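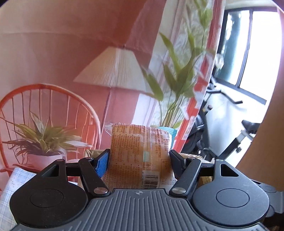

From: Florence Ouellet
To: the Hakstead workshop list
Subject: Re: hand-held gripper, soft packages and finger pads

Hi all, and thanks Sylvie for the nudge. I'll answer between the quotes.

Sylvie Lapointe wrote in February:
> Florence, I've finally got the printer free at the shared bench and
> I'd like to start on a gripper like yours. Before I use up a whole
> spool, can you tell me how the fingers are going on soft stuff?
> My first try (two straight jaws and a rubber band, don't laugh)
> popped a bag of crisps on the second squeeze.

I'm not laughing, my first one did the same to a bag of marshmallows! It's going really well now, and the thing that made the biggest difference was the linkage. I had single pivots to begin with, so the fingers swung in on an arc and the tips always met first. With the linkage arms they stay much closer to parallel all the way through the stroke, and the squeeze gets spread over the whole pad.

Packaged bread rolls are my favourite test object at the moment. The wrapping is slippery, the roll inside squashes if you so much as look at it, and the crimped ends give you something awkward to catch on. If you can hold one of those without leaving a dent you can hold nearly anything in the pantry. I did a long run of pick-ups last month, 233 of them, and 81 of those were rolls. I dropped a fair few early on, nearly all by the end of the wrapper, and far fewer once I'd learned to come in across the middle.

> Which pads are you using? The Hiebert page says any textured
> rubber will do but I've got my doubts.

I've got my doubts too. I run a blue textured pad on the left finger and leave the right one bare black. I started that way so I could compare the two and then I liked it enough to keep it. The textured side does the gripping and the bare side lets the package settle a little as you close up. On glass jars I'd put a pad on both, no question. Cut them slightly oversize and trim after the glue has set. I used the Gristus contact glue from the cupboard above the drill press and it has held up beautifully – give it a full night, though.

> And the pivots? Mine have gone sloppy already.

Are you running screws straight through the print? That'll do it. Ream the holes, press in a bushing and then do the screw up until the arm just stops falling under its own weight. Back it off by the smallest bit you can manage. I check all of mine before each session and there's usually one that wants a tweak, most often near the base of an arm.

> Last one, what are you doing for a work area? I only have the
> kitchen table and everything behind it is beige.

The kitchen table is fine to begin with, but do give yourself some colour and clutter behind the objects if you're planning to train anything on the pictures. A printed backdrop is a cheap way to get there. Mine is a living room in a lovely salmon pink, lamp and pot plants and all, and it cheers up the bench no end. Swap things around between sessions so your model doesn't learn the furniture.

I've put the part files in the shared folder under Homach, version 2. The old version is still there if anybody wants the fatter body, but the arms don't swap across between the two. The body takes a good while to print and weighs in at roughly 722 grams with everything bolted on, so have a rest for your wrist every so often.

If you'd like a hand with the reaming, I'm at the workshop most evenings from seven. Bring your sloppy arms along, and the crisps!

Cheers,
Florence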